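4. Telling the Two Hands Apart in Wrist Views

4.1 Problem

The grasp planner described in Section 3 takes a mask of free space in front of the hand and a mask of each object on the work surface. Both masks are computed from the wrist camera. In single-hand work, everything in the view that looks like a hand belongs to the arm that carries the camera, and its pixels can be removed with a model of the joints. When both arms work over the same surface, this no longer holds. The second hand has the same shell, the same color and the same fingers as the first. It enters the view from any side, often with only its digits showing, and its apparent size can be close to that of the first hand.

We call the hand that carries the camera the near hand and the other one the far hand. The names refer to the arms and say nothing about distance in a given view. A far hand may pass between the camera and the near fingers, although such views are rare in our data.

Two kinds of error matter for the planner. In the first, part of the far hand is labeled as near. The pixels are then treated as known and harmless, and the planner may move the near fingers into them. In the second, part of the near hand is labeled as far, and the planner stops for an obstacle that cannot be hit. The first error is unsafe and the second wastes time. We report them separately throughout this section.

4.2 Why joint readings alone are not enough

The simplest approach is to draw a model of both hands into the view from the measured joint angles and use the drawn shape as the mask. We tested this first. For the near hand the result is good at the palm and the finger bases, where the chain from camera to surface is short. It gets worse toward the tips. The finger joints have some play, and the camera bracket bends slightly under load, so the drawn tips fall beside the real ones.

For the far hand the result is poor. The chain now runs from the camera back through the near arm, across the shared base and out through the far arm. Small errors in each joint add up along the way, and the drawn hand can miss the real one by more than the width of a finger. Calibrating again at the start of each session reduces the error for a while. It returns as the arms warm up.

The drawn shapes are still useful. They give the correct side of entry for the far hand in almost every view, and they give the correct order of the fingers. Drimness, the method proposed here, uses them as a hint and leaves the final boundary to the camera data.

4.3 Method

Drimness has three steps. In the first, a network labels each pixel as hand or other, without regard to which hand it is. We use the Zuccaro segmentation network for this step, trained on our own labels. Its input is a single color view. No depth is used, as the wrist depth sensor gives no valid readings at the distance of the near fingers.

In the second step, the hand pixels are split into parts. A part is a connected patch that ends at a joint seam, at a change in shading or at the border of the view. We split too finely on purpose. A finger usually becomes two or three parts, and the back of the hand becomes several. Splitting too coarsely is worse, since a part that covers both hands cannot be repaired later.

In the third step, each part is given to the near or the far hand. The choice is made for all parts at once by minimizing a cost with two terms. The first term is the distance between the part and the closest drawn surface of each hand. It is scaled by the expected error of the chain, so a near-hand drawing carries more weight than a far-hand drawing. The second term favors giving the same label to parts that touch along a seam. It is weak where the shared border is short, which is the usual case when one finger passes in front of another.

The joint angles come from the Osico controller at each camera exposure. We apply a fixed time shift, found once per arm by moving the fingers in front of a still background and matching the motion in the view to the motion in the readings. The shift did not change over the period of the study.

4.4 Data

All views come from the Lesivthorpe recordings, which cover table work with small household objects in a furnished room. The recordings were made for the grasp study in Section 3, and no session was added or repeated for the present test. Objects, surfaces and room lighting were left as they were.

From these recordings we drew 3,000 views for labeling. Of these, 1,549 contain at least some part of both hands. The rest show the near hand alone and are used to check that the method does not report a far hand where there is none. Views were drawn so that no two came from the same reach. The held-out set is made up of 13 complete sessions, none of which was used for training or for setting the weights of the cost.

Labels were drawn by hand under the direction of Covadonga Nieto and frozen on 2/20/25. Labelers marked the outline of each hand and the order in front and behind wherever the two overlapped. They were given the camera view and the view just before it, but no joint readings, so that labels would not inherit the errors of Section 4.2. Blurred outlines were marked at the middle of the blur. When scoring, we ignore pixels within 10 pixels of a labeled outline. This band is wide, but it matches the uncertainty of the labels on thumbs close to the lens, and a narrower band mostly measured the habits of the labelers.

4.5 Use of fingertip lights

An earlier version of the method had an additional step. The fingertips of both hands carry small blue lights, and it seemed natural to use these as fixed points. Each bright blue spot was taken as the tip of one finger, matched to the closest drawn tip, and used to shift the drawn hand before the cost was computed.

On views with a plain background the step helped. The drawn far hand moved onto the real one, and the first kind of error became less frequent. On the complete training set it did more harm than good. Lights are hidden whenever the finger turns away, so the number of spots gives no firm information about the number of fingers. A light close to a surface also throws a glow onto it, and the glow may be larger than the light itself. Objects add further spots of their own.

Figure 6 is a hard case of this kind. The near hand reaches up from the bottom of the view, and the far hand comes in from the right with its four fingers just beneath the table edge. The top finger of the far hand is lit at the tip and casts blue onto the wood beside it. The remote control on the table has a directional pad in bright blue. The near thumb is out of focus and shows several points of light at its tip where the matching step expects one.

Figure 6. Wrist view with both hands at the table edge. Blue areas occur on the fingertips, on the table edge next to the far hand, and on the remote control.

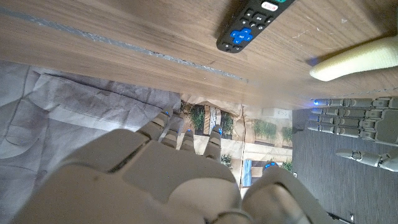
We tried three changes to keep the step. A limit on spot size removed most of the glow but also removed lights on blurred fingers near the lens. A limit on brightness had the opposite effect, keeping the blurred lights and letting glow through. Requiring each spot to lie on a pixel already labeled as hand worked best of the three. It rejects spots on objects and on the table, provided the first step is correct there. Where the first step fails, the error is passed on and made larger, because the drawn hand is then pulled toward an object and takes correctly labeled parts with it.

The step was therefore dropped. The lights are left in the training views without special treatment, and the network in the first step learns to label them as hand. Glow on nearby surfaces is labeled as other. We saw a small number of held-out views in which a patch of glow was still taken as a fingertip, all of them with a finger touching or nearly touching a pale surface.

4.6 Results

On the held-out sessions, Drimness makes fewer errors of both kinds than the drawn shapes alone. The gain is largest for the first kind, where far-hand fingers were previously given to the near hand. Most of it comes from the second term of the cost. With that term switched off, single fingers of the far hand are often given to the near hand while their neighbors are labeled correctly.

The far thumb remains the weakest part. It sits apart from the other digits, and when the palm lies outside the view there is no path of touching parts that joins it to the rest of the hand. The label then depends only on the drawn shapes, with the errors described above. Adding a link between parts that leave the view on the same side corrected many of these cases in the training set. It also joined the two hands in views where both cross the same border, and we did not adopt it.

In views with the near hand alone, false far-hand parts are rare and small. They occur mainly on the near thumb, where strong blur hides the seams and the part boundaries become unreliable. The planner discards far-hand regions smaller than a fingertip, and this removes nearly all of them before they can cause a stop.

Running time is dominated by the first step. The cost in the third step has few parts to label and is solved exactly in every view we tested. When the arms move fast, the joint readings and the camera view agree less well, and we lower the weight of the first term with the speed of the far wrist. The same schedule is used in Section 5 for passing an object from one hand to the other.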